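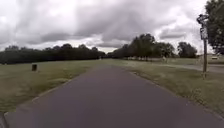

## Plonis exam writing pad, A4, 200 pages

I've been running evening classes for adults resitting their exams in Drirkport for long enough to have strong feelings about paper (sorry, but I do!). Most people turn up with whatever pad was cheapest, and then they go into the exam hall and get a booklet with wide margins, printed lines and a box at the top of every page, and the first ten minutes go on getting used to it. So I had my own pad made. It's called Plonis, it's laid out like an answer booklet, and this is the page where you can find out what you're getting.

### What's in it

- 200 pages, A4, lined on both sides
- a wide margin on the left for your question numbers and a narrower one on the right that you leave alone
- a small box at the top of each page for the time you started and the time you stopped
- holes down the side so finished answers can go in a folder
- glued at the top, so left-handers get on with it just as well as everyone else

The paper is a decent weight. Gel pens are fine and so are ordinary biros. Fountain pens depend on the ink - mine behaves, but I had one very wet blue that came through in spots, so try a corner first if you're fussy about that sort of thing.

### How I use it with my classes

I ask everyone to do one timed answer a day, about whatever we covered last. It doesn't have to be long. You write the start time in the box, you write until you're finished or you run out of time, and you write down when you stopped. Then you leave it until the next day and read it back with a different colour pen. The right-hand margin is where I put my comments when you hand it in, and if you're studying on your own you can put yours there instead.

The lines are spaced so that a page of normal handwriting comes to 300 words or so for me, but mine is quite small. Do a page and count it once, write the number inside the cover, and then you'll never need to count in the exam.

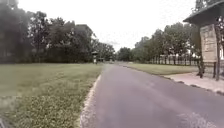
If your writing gets bigger as you get tired (lots of people's does, mine included) you'll see it happening from page to page, and that's a good thing to know before you're sat in the hall wondering why you need another booklet. A few of my evening lot now warm up with half a page of any old nonsense before they start the clock. I was doubtful, but their first paragraphs are much easier to read.

### Sizes and packs

There are three ways to buy it:

1. Single pad
2. Pack of 10, mostly for tutors and small groups
3. Box of 50, for schools and colleges

The Skeltcombe is the same pad with plain pages for maths and diagrams. It comes singly or in the pack of 10, but I don't do a box of those yet.

### Ordering and posting

**Updated Apr 20, 2020:** I'm packing everything at home at the moment and posting it in batches, so please allow a bit longer than usual. Collection from the Drirkport classroom is off for now. If you ordered in February and were going to collect, I've still got your pads put by, so just drop me an email with your address and I'll post them with no extra charge.

Pads can come back to me if you haven't written in them. If one arrives with a bent corner, let me know and I'll send another, and you can keep the bent one for shopping lists.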